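Illari 帮助中心 > 表面与维护 > 哑光黑部件

哑光黑部件的清洁、存放与检查：常见问题

适用范围：Illari 供货的哑光黑外观件及其附带小件，包括圆柱件、盘形件、端盖、齿状件和连接用紧固件。带镀层的亮面件请参阅“亮面件维护”页。

一、表面

哑光黑是颜色还是工艺？
两者都是。颜色指底色，哑光指表面的反射方式。同为黑色，细砂纹、喷涂和注塑本色件在同一光源下看上去会有差别。订货时请在备注栏写明表面代号，只写“黑色”的订单按标准哑光处理。

同一批货里为什么有的部件偏灰，有的偏黑？
哑光表面把光散射到各个方向，朝向光源的一侧会出现灰色的柔光，背光的一侧接近纯黑。圆柱形和带弧边的部件尤其明显，同一件上就能看到由灰到黑的过渡。判断色差时，应把两件并排放在同一平面上，朝向一致，光源在正上方，再作比较。换位置后差别跟着部件走，属于色差；差别留在原位置，属于光照造成的观感。

不同材质能否做到颜色一致？
不能保证。塑料件和金属件即使用同一色号，吸光程度也不同。对颜色要求严格的组合，请在订货时注明配套使用，仓库会从同一批次中挑选。跨批次补货不在配套范围内。

表面出现发亮的斑块，是掉色了吗？
多数情况下不是。反复摩擦会把细小的凹凸磨平，该处反射变强，看起来发亮，颜色本身没有变化。这种抛光痕迹无法恢复，只能更换部件或整体重新处理。用湿布擦过后斑块消失、干燥后又出现的，通常是油脂残留，可以清除。

白色的细条是划痕还是反光？
转动部件或移动光源。反光会沿边缘移动或消失，划痕的位置固定。棱边、端面外圈和两件相接的缝口最容易出现细长的亮线，检查时先排除这些位置。仍不能确定时，用指甲背面垂直划过，有阻滞感的按划痕登记。

指纹要不要马上擦？
建议当天处理。指纹中的油脂留在细纹里，会粘附灰尘，时间越长越难擦净。批量装配时可佩戴不掉毛的手套，不要用带粉的一次性手套。

二、清洁

日常除尘用什么？
先用软毛刷，再用干布。顺序不要颠倒，直接用布会把颗粒压进表面。我们配套的 Clotton 擦布为无绒织物，可机洗，洗涤时不加柔顺剂。柔顺剂会在布上留下一层膜，再擦哑光面会出现条纹。

油污怎么处理？
使用 Taltard 中性清洁液，按瓶身刻度稀释，喷在布上，不要直接喷在部件上。沿一个方向擦拭，换布的干净面再擦一遍，最后用清水湿布带走残液。顽固油污可让湿布覆盖片刻后再擦，不要加大压力。

可以用酒精吗？
金属件一般可以，塑料件和喷涂件请先在不显眼处试擦。试擦后等完全干燥再看结果，湿润状态下的颜色不能作为依据。丙酮、稀释剂、含氯清洁剂和带研磨颗粒的膏剂一律不用。

清洗后多久可以装配或装盒？
室温 25 ℃、通风条件下放置 30 分钟。带孔、带缝隙的部件里容易存水，先倾斜放置，让孔口朝下。赶时间时可用冷风吹干，不要用热风。

孔和凹口内部怎么清理？
用小号软毛刷配合吹气球。不要用金属针或刀尖掏孔，孔口外圈的浅色边很多是倒角，碰伤后会形成明显的亮缺口。孔内原有润滑脂的，只清理溢出到孔外的部分。

齿状件之间的缝隙怎么清理？
把擦布折成窄条，从齿根向齿尖拉出，不要来回锯动。缝隙比布条窄时改用毛刷。齿与齿之间不要塞入硬卡片，细长的齿受侧向力后可能偏斜。

螺钉头要不要单独擦？
需要。亮色螺钉头周围容易积一圈灰，在黑色底面上比别处显眼。用棉签蘸少量稀释后的清洁液，绕螺钉头擦一周，再用干棉签吸干。不要让液体沿螺纹渗入。

三、存放

圆柱件应该竖放还是横放？
端面平整、重心稳定的可以竖放。较长的或一端较粗的横放，用 Noh 收纳盒内的弧形垫托住。横放时不要叠放，点状接触会在哑光面上压出亮印。

盘形件能叠起来吗？
可以，但每层之间要放隔垫，叠放不超过 10 层。隔垫的直径应大于部件外缘。报纸和印刷纸不能代替隔垫，油墨会转移。

收纳盒里要不要放干燥剂？
金属件要放，塑料件不需要。干燥剂小包不要与部件表面直接接触，放在盒盖一侧的格子里。指示颗粒变色后整包更换，不要拆开晾晒。

黑色小件放在黑色盒子里找不到怎么办？
Noh 收纳盒附有浅灰色底衬，装盒前铺好即可。螺钉、垫圈和短销另装透明小袋，袋口朝上。标签贴在盒子的短边，盒子上架后仍能看到。

标签胶会不会留在表面？
会。标签不要贴在部件上。必须标记单件时用吊牌，吊牌绳选棉质，不用橡皮筋。橡皮筋老化后会与涂层粘连，清除时容易带下漆面。已经有胶痕的，用 Taltard 清洁液浸湿软化，再用布卷起，不要刮。

能不能放在窗边？
不建议长期放置。深色部件吸热快，塑料件受热不均可能变形，涂层也会逐渐褪色。短期陈列时加遮光帘，并定期调换朝向。

四、检查与登记

收货时看什么？
依次看外缘、端面、孔口和接缝，再核对附件袋。外缘看磕碰，端面看紧固件是否齐平，孔口看毛刺，接缝看是否夹有异物。只抽查外箱不算完成验收。

用什么灯？
漫射白光，最好左右各一。单一强光会在黑色表面形成高亮，把附近的细节压掉。手电只用来看孔和缝隙，使用时斜着照，不要正对。

检查台用什么颜色？
浅灰。白色台面反光过强，边缘会被冲淡；深色台面上又看不清轮廓。浅灰底色能从细小的缝隙中透出来，便于判断相邻两件是否平行。

端面上的亮点怎么登记？
按位置登记，不按观感登记。以端面为钟面，写明亮点在哪个方向、靠近边缘还是靠近中心。是否为螺钉，应以目视正面确认或工具试配为准，看不清时在表中填“待确认”，不要填型号。亮点略微凸起的，另注“凸”。 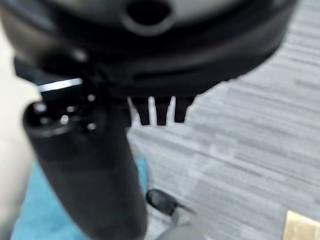

圆柱件端面及周围的亮点，疑似螺钉头或金属配件；右侧为三根并排的黑色齿状件。

齿状件长短不一，算不算缺陷？
不能只凭外观判断。观察角度会改变视觉长度，某一根有倾角时看起来也会偏短。把部件放平，从正上方对齐齿根，再用直尺量齿尖。确有差异的，对照随货图纸；图纸标明不等长的为正常，未标明的按偏差提交。

齿尖应该是圆的还是方的？
以图纸为准。圆角齿尖的常见问题是局部磨平，检查时把齿尖对着浅色背景，看轮廓是否连续。只有一侧变尖或出现平台的，登记磨损侧。

提交照片有什么要求？
一处问题至少两张，一张看得出部件整体，一张看得清局部。黑色部件容易曝光不足，可把曝光补偿调高一级，再检查亮点是否还保留形状。照片中虚焦的边缘不能作为判断磕碰的依据，客服会要求重拍。请勿使用滤镜和锐化，二者都会在边缘生成原本没有的亮线。

登记编号写在哪里？
写在登记表右上角，同时写在吊牌上。编号沿用随货单，不要自行加前缀。附件袋与主体共用一个编号，分开存放时各挂一张吊牌。

五、紧固件与补件

少了一颗螺钉，能用手头的代替吗？
尺寸、头型和长度全部一致时可以临时代用。长度过长会顶到内部，过短则咬合不足。头部颜色不同不影响功能，但会在黑色表面上形成新的亮点，登记时请注明是代用件。

能不能把亮色螺钉涂黑？
不建议用笔或喷漆涂。槽口内的漆会影响工具配合，拆装后剥落的碎屑会落进缝隙。需要黑色紧固件时，按补件流程订发黑处理的同规格件，补件目录编号为 1,953。

拧紧时怎样避免划伤端面？
选用与槽型匹配的工具，工具杆与端面保持垂直。端面可先盖一层带孔的保护片，只露出螺钉头。多颗螺钉的端盖分两轮拧紧，第一轮全部带上，第二轮按对角顺序收紧，力矩见随货单。

端盖取不下来怎么办？
先确认紧固件已全部松开，包括被相邻部件遮住的位置。端盖边缘有时紧贴上方的部件，应先移开上方部件再取。不要用一字螺丝刀撬缝，哑光边缘受压后留下的亮痕无法修复。

补件的颜色和原件对不上，能退吗？
未使用且包装完整的可以退换。申请时附上补件与原件并排放置的照片，拍摄方法同第四节。超出配套批次的色差不属于质量问题，但仍可换一次同规格的其他批次。

六、其他

哑光面能打蜡吗？
不能。蜡会填平细纹，表面变亮且不均匀。已经打过蜡的，用中性清洁液分多次擦除，每次换新布，完全恢复的可能性取决于蜡的种类。

划痕能否自行补漆？
浅划痕不建议补，补漆处的光泽很难与周围一致，面积往往比划痕本身更大。深及底材的金属件应补防锈层，补后在登记表中注明位置。

擦布和毛刷多久更换一次？
擦布出现硬边、起毛或洗后仍有油印时更换。毛刷掉毛或刷毛分叉时更换。黑色部件上的白色纤维很显眼，擦完后仍反复出现纤维的，先检查擦布，再检查工作台。

不同材质的部件能共用一块擦布吗？
同一块布擦过金属件后，可能带有细小金属屑，不要再擦塑料件。可在布角缝一道色线区分用途，洗涤时也分开。

旧部件怎么处理？
拆下紧固件后按材质分开，材质标记通常在内侧。没有标记的，不要凭颜色或手感归类，可向当地回收点咨询。登记表中对应编号改为“停用”，保留原有记录。

本页没有列出的部件怎么办？
请在联系表单中选择“表面与维护”，填写随货单编号、部件名称和表面代号，并附照片。没有编号的旧件请写明大致购入年份。

相关页面：亮面件维护 | Noh 收纳盒尺寸表 | Taltard 清洁液稀释说明 | Clotton 擦布洗涤说明 | 补件目录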